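Unit 4: Reading and Writing the Game Preview

Course handout – Introduction to Sports Reporting

Purpose of this unit

The game preview is the form in which most new reporters first see their names in print. It is short, it is assigned on little notice, and it is read mainly by people who already follow at least one of the teams. Students should leave this unit able to produce a preview of a college basketball game from public records alone, without an interview, in under two hours.

Readings from Unit 3 on the box score are assumed. Students who missed that session should review the notes on possessions before attempting the exercise on the last page.

1. What a preview contains

A preview states who is playing, where, and when the game begins. It gives each team's overall record and its record in conference play, and it says which of the two is at home. These items belong in the first two paragraphs. An editor who has to cut from the bottom must be able to do so without losing any of them.

After that the writer has some freedom. Most previews move on to recent results, then to the leading scorers, then to a comparison of the two teams on offense and defense. If the teams have already met in the current season, the earlier result should appear early in the copy. A rematch is of interest to readers for its own sake, and the first score often explains the betting line, the choice of starters, or both.

Predictions are optional. A publication's policy on predictions should be learned before the first assignment is filed.

2. Records and streaks

Writers frequently confuse a streak with a trend. A team that has lost its last two games has a losing streak of two. Whether it is playing poorly is a separate matter, and the scores and the opponents must be examined before any such statement is made.

Consider a case used in earlier sections of this course. Goltholm enters a game at Itedow having won nine in a row. Seven of those nine wins came at home, and the other two were played at a neutral site. The streak is accurate and may be reported. A sentence calling Goltholm the strongest road team in the league would not be accurate, although two students wrote exactly that last November.

When a record is given, the order is wins and then losses, joined by a hyphen and without spaces. Conference record follows overall record. Exhibition games are left out of both.

3. Averages, rates and the problem of pace

Points per game is the most familiar figure in basketball and one of the least dependable for comparing teams. A team that plays quickly will score more and allow more than a team that plays slowly, whatever the quality of either. For this reason the course asks students to report efficiency wherever the source material permits.

Offensive efficiency is points scored divided by possessions, multiplied by 100. Suppose that Itedow has scored 242 points in its last three games on 220 possessions. Its offensive efficiency for that stretch is 110. The points-per-game figure, 80.7, sounds impressive by itself, but a faster opponent could reach the same number with a weaker offense.

Career totals require similar care. A player who reaches 1000 points has reached a customary milestone, and local readers will expect to see it mentioned. The writer should also state the number of seasons involved, and whether any of the points were scored at another school. Transfers are now common enough that this must be checked every time. 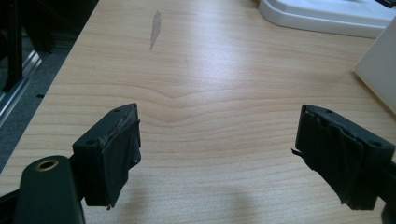

Yatziri Tapia objected that readers of a short preview do not want efficiency figures at all, and that a reporter who fills the third paragraph with them will lose the audience before the tip-off time is reached. Points per game, she argued, is understood by everyone, and a preview is no place to teach arithmetic.

The objection has merit and should be discussed in section meetings. The position taken in this course is that one efficiency figure per team is acceptable if it is explained in a single clause – for example, "Itedow has scored 110 points for every 100 possessions over its last three games." More than one per team belongs in an analysis piece. Tip-off time, in any event, should already have been given by then.

4. Language

Previews have collected a large stock of worn phrases. Teams "square off," "look to bounce back," and "hope to right the ship." None of these is an error, and an experienced editor may let one through. Two in the same story will be marked down.

Verbs of intention deserve special attention. A reporter who has not spoken to the coach does not know what the team is hoping for. The copy can say that Umen will play its third road game in eight days. It cannot say that Umen is eager to return home.

Adjectives for players should be supported by a figure or removed. "Reliable" may be used of a free-throw shooter if the percentage appears in the same sentence.

5. Sources and checking

The home team's published game notes are the usual starting point. They are prepared to promote the program and tend to select favorable ranges of dates. Compare them with the notes from the visiting school and with the conference statistics page. Where the three disagree, use the conference page and tell the editor.

Injury information changes up to the start of play. Attribute it, and state when it was released. A starter listed as doubtful in the morning may well be on the floor at 7:00 p.m.

Exercise

Using the packet for Ní Chonaill at Goltholm, write a preview of 300 to 350 words. Include both records, the result of the earlier meeting, one efficiency figure for each team, and no more than one quotation from the published notes. Show the possession calculation on a separate sheet. Work is due at the start of the next section meeting – late copy will be read but not graded.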